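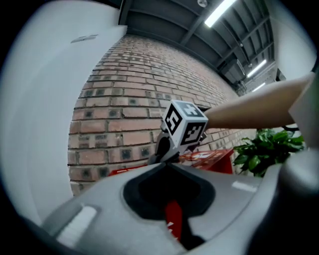 So when should you write down the rules for a hand-held gripper? Before the first session, while everybody still agrees on what a good grab looks like.

I learned that in April, when Rhonda Friesen and I went through 23 recordings and found we'd each been closing the jaws at a different speed. Ugh! Our sheet has eight rules now, and most of them are pretty dull. Check that the marker cube is tight before you start. Keep your free arm from crossing in front of it (I still forget this one). Don't stop to fix a bad grab - let it go, say "bad" out loud and start over.

The one we argue about is breaks. Vojtěch Kuruc wants three minutes after every set, and I'd happily go longer, my wrist is not getting any younger. Rhonda thinks people should just stop when they're tired, but I never notice I'm tired until the grabs get sloppy.

Next up is a rule for naming the files, and I already know that's going to be a long lunch.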